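Setting Up the Mukberg Wrist Camera Kit Without Losing a Weekend

2023-08-02
By the Andrade bench desk

Print this article | E-mail this article

The Mukberg wrist camera kit sells for $1,376, and for that you get two small cameras, a mounting bracket, 3 cables of nearly the right length, and a booklet that stops just as things get interesting. I have now installed it twice, the second time on purpose. What follows is the order I'd do it in.

Before you start

Read the booklet through page four. After that it's mostly about warranty.

Update the arm's own software first. The Tikero driver, which handles the video, will install happily on an old version and then refuse to find either camera. The error message says "Check device." You will check the device many times.

Clear off a table you don't mind staring at. Pale and matte is best. Ours is white, and a shiny top will give you a second, upside-down gripper to worry about.

Step 1: Mount the bracket

Four screws, all the same length, thank heaven. Tighten them in a cross pattern and leave the last half turn until the cables are in. If you finish the screws first, the cable clip won't slide under the plate, and you'll be back at the start with warm opinions about the designer.

Step 2: Route the cables

Run them along the outside of the wrist and leave a loop of slack at the last joint. Rotate the wrist by hand to both ends of its travel. If a cable goes tight, give it more. The loop looks sloppy. Leave it sloppy.

Step 3: Start the driver and look at the view

Open Tikero, pick the camera from the list, and switch on the live view. The gripper should be fully open. You want to see some part of both fingers and a good stretch of table between them.
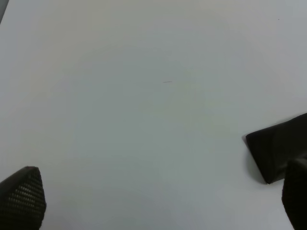 Wrist views with the jaws open and the table bare between them.
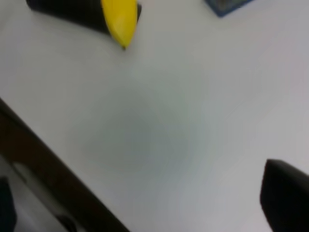
If one finger is missing altogether, loosen the bracket and tilt the camera toward the missing side, a little at a time. Don't try to fix it with the crop setting in the software. Crop throws away the part of the view you'll want later, and it resets every time the driver restarts.

Step 4: Set the focus

The focus ring is stiff and has no marks on it. Park the gripper at the height where you'll do most of your picking, put down something with printing on it, and turn the ring until you can read the words. Then lock it with the tiny set screw. The kit includes a wrench for this, taped inside the lid of the box, where I found it in January, several weeks after buying my own.

Fingers very close to the lens will be soft no matter what you do. Let them be. It's the table you care about.

Step 5: Fix the exposure

Turn auto exposure off. A pale table and black fingers confuse it, and the brightness pumps up and down whenever the arm moves. Set it by hand with the room lights on as you'd normally have them. Expect the arm to throw a shadow under itself, and check that you can still make out a dark object sitting in it.

Step 6: Calibrate

Print the sheet from the Donine calibration tool at full size. "Fit to page" will ruin your afternoon quietly. Tape it flat, run the routine, and go get coffee. Mine took 647 seconds by the on-screen timer, which counts seconds and refuses to discuss minutes.

Save the result under a name you'll recognize. The default is "calib_new," and so is the next one.

Is it worth the money?

Mostly. The picture is steady, the bracket hasn't shifted, and the driver has behaved since the update. I'd like longer cables and a focus ring meant for human fingers. If you already own a Mukberg arm, buy the kit. If you have some other arm, ask for the bracket drawing before you order, and measure the bolt pattern yourself.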